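3. What goes in the box, and what stays on the table

3.1 The setup

I should say up front that I came to this study through my own bad habits. My desk at home has had the same pile at the back of it for as long as I've had the desk, and when Randi Berge and I started talking about how people tidy small surfaces (this was over lunch, in July, with a pile of reprints between our plates) I was the one who said that boxes make it worse. Randi disagreed. We've been arguing about it ever since, and this section is more or less the argument written up.

The material comes from the Fletden household study, which Ingvild Aasen ran before either of us got involved. She collected 210 accounts from people who had tidied a desk, a kitchen table or a child's play table, and 92 of those mention a box or a basket by name. I read all of the 92 twice, once fast and once with a pencil. Joar Söderlund read them separately and we compared our notes afterward, mostly by phone and mostly in the evening. Where we couldn't agree on what a person meant by "put away," we left the account out of that part of the reading, and I'm still a little sorry about a couple of those, they were lovely to read!

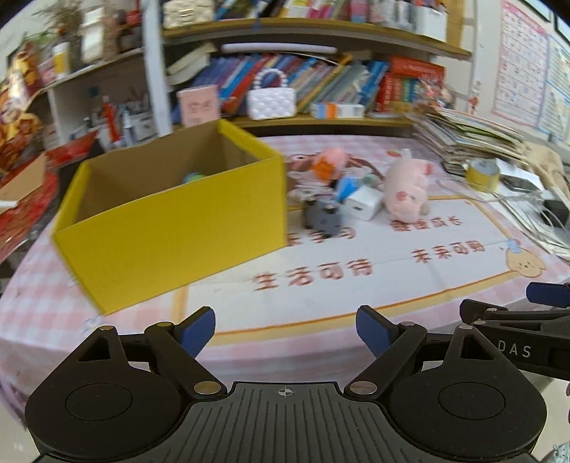
My own interest is in the first choice a person makes, the one before there's any plan at all. In the written accounts people nearly always start with whatever is soft. They say "I threw the teddies in" or "the stuffed animals went first," and then the account slows down and gets fussy. I think a mixed group is where you can feel this best. Take a pink pig lying on its side, a gray mouse with round ears and a little white cube that looks like a charger block, all within a hand's width or two of an open yellow box. The pig and the mouse are easy, they're both plush and they plainly go with each other. The cube is the trouble. It's close enough to get swept in with the toys, and it's also just the kind of thing you go hunting for at eleven at night with your phone on two percent. Joar calls these things "lodgers," meaning that they live among a group they don't belong to, and I've kept the word for the rest of the paper even though Borghild Engebretsen, who read our first draft, told us it was too cute.

3.2 Lodgers and stacks

So what happens to lodgers? In the accounts, three different things, and I'll take them in the order I find them interesting. Some people pull them out first and put them somewhere safe, and then do the toys in one go. Others do the toys and leave the lodgers sitting there on the bare table, where they look very lonely and get noticed. And then there are the people (I'm one) who put the whole lot in the box and say they'll sort it out later. One writer in the Fletden material had put a spare door key in with a set of building blocks and went 40 days without it. She wrote that she had looked in the box twice and seen only blocks.

Randi's point, and it's a good one, is that this isn't the box's fault. She'd say a box with a clear purpose pushes lodgers out, and that I've been reading the accounts of people whose boxes had no purpose to begin with. Gøran Hovland made a similar case in his talk at the Illey workshop, where he sorted storage into "named" and "unnamed" and found people were much more careful with the named kind. I've borrowed his terms below. I would only add that a delivery box kept for toys starts out unnamed, and that plenty of families never get around to naming it.

Stacks are another matter. Paper doesn't go in the box. I went looking for accounts where it did and came up nearly empty, and the few I found were about coloring books. Flat things get squared up and pushed to the back, and after that they seem to turn into a sort of furniture. People tidy up to the stack and stop. They even lean things on it or park things in front of it, and those smaller things then share in its good luck and get left alone.
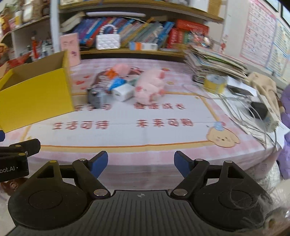 Figure 3. Table with open yellow box, plush toys, a white charger cube, and a stack of papers and magazines with a roll of yellow tape in front.

The tape in Figure 3 is what I mean by parked. Tape turns up a lot in the accounts, along with scissors and glue sticks, and writers hardly ever say where they put it. When we asked Ingvild about this she went back to her interview notes from the Zillton families and found the same gap: people could tell her where every toy had gone, and they went vague on the tape. My guess is that tape counts as part of the tidying (you might need it in a minute) and so it never gets its own turn.

Greeting cards are a smaller puzzle. They're flat like the papers, but people stand them up, and once a card is standing it seems to count as decoration. Several writers moved a card to wipe under it and then put it right back. I'd like to know how long a card gets to stay up before it joins the stack, but the accounts don't say, and the Sundqvist diaries, which run to 2,000 entries and would be the place to look, have only been typed up as far as the kitchens. Joar has started on the bedrooms.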